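# Keeping a Humanoid Working: Hand Maintenance and Setup Log

Gervásio Guerra
Final report, December 19, 2021

## 1. Scope

My part of the Gindley project was the upkeep of one humanoid that does tidying tasks in a furnished room. I did not write any of the control software. I looked after the hands, the wrist wiring and the startup procedure, and I kept the service log from February on. 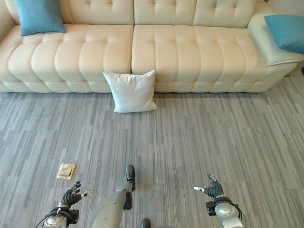
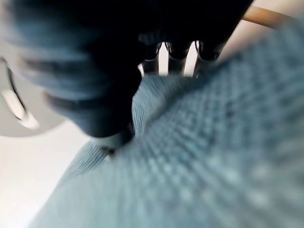
## 2. Starting condition

When I took over, the only instructions were a page and a half left by the previous student, Cerar. The page covered charging and the emergency stop but said nothing about the fingers. The log had 86 entries, and most of them read "hand fault, restarted."

I sorted the entries by fault. The largest group was lost signal from a wrist cable. The next was finger drift, where a finger closes short of its commanded position. The rest were camera dropouts and a few I could not classify.

## 3. Wrist cables

The cable loop at the wrist had been tied too short. At full rotation it pulled on the connector. I re-routed both sides with more slack and moved the tie back toward the elbow. The first try was too loose and the loop caught on a chair arm — I shortened it and added a second strap.

Cables are now checked every 900 cycles and replaced at 2,000, damaged or not.

## 4. Finger calibration

Each finger is driven to its open stop, then closed on a gauge block from the Hellström set. The offset is saved to the hand controller. I repeat this 3 times per finger and keep the middle value. Both hands have to be warm first. Values taken right after power-on did not match the ones taken later.

Lint is a separate problem. Cloth work leaves fibers in the joints, so I brush them out before calibrating. Compressed air pushed the fibers further in and I stopped using it.

## 5. Open items

- Left thumb still drifts after long sessions. Cause not found.
- Camera dropouts were not looked into.
- Spare connectors are on order from Fliltorell. The old part number in the binder is wrong and should be crossed out.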